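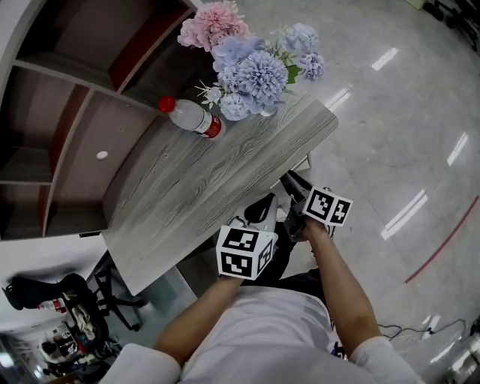

Artificial flowers and the tables they stand on: your questions

We sell artificial arrangements from our shop in Edbridge, and we answer much the same questions over the counter every day. The answers are written out below, so that you can read them at home in your slippers.

Do they look real?

From the doorway, yes. From the next chair, mostly. With your nose in them, no, and we would ask what you were hoping for. Hydrangea types do best, as the real ones look faintly made up to begin with. Pompom shapes in pale blue or lavender are more of a cheerful fib, and they sit well beside pink if you let a few green leaves and small white sprigs poke through.

Which colours go with a grey table?

Nearly all of them, which is the great virtue of grey and possibly the only one. On a light grey top with a darker wood-grain pattern we like pink high up and the blues and lavenders lower down. White on its own can look like a dentist's waiting room. Cream is worse.

Where on the table should the arrangement go?

Towards the far side if you use the table for anything else. The middle is traditional, but you will move it at every meal and it will end up on the piano. Some overhang is fine with full, dense blooms. Leave yourself room for both elbows.

How tall is too tall?

Sit down and try to talk to whoever is opposite. If you are addressing a hydrangea, take out the longest stems or bend them. Our wired stems will stand a fair amount of bending, though not daily.

How do I clean them?

A hairdryer on the cool setting, held at arm's length, once a month. For anything stickier, use a damp cloth and patience. Please don't put them in the dishwasher. We have replaced 2 Pultham bunches this year on those grounds, and we shan't be replacing a third.

Will they fade?

In a south-facing window, yes, and pink goes first. Turn the arrangement now and then so that it fades evenly and looks deliberate.

What is the difference between Pultham and Olteanu?

Pultham is our everyday range, sold by the bunch. Olteanu arrangements come made up and fixed in place, for people who know that given loose stems they will fiddle with them until midnight.

Can I return an arrangement?

Within 30 days, with the label on. Made-to-order pieces can't come back unless something is wrong with them. Going off lavender doesn't count - we did check.

How long does delivery take?

Allow 7 working days, longer in March, when everyone remembers their mother at once. Flowers travel squashed and arrive looking sorry for themselves. Fluff the petals out from the centre and leave them overnight before you write to us.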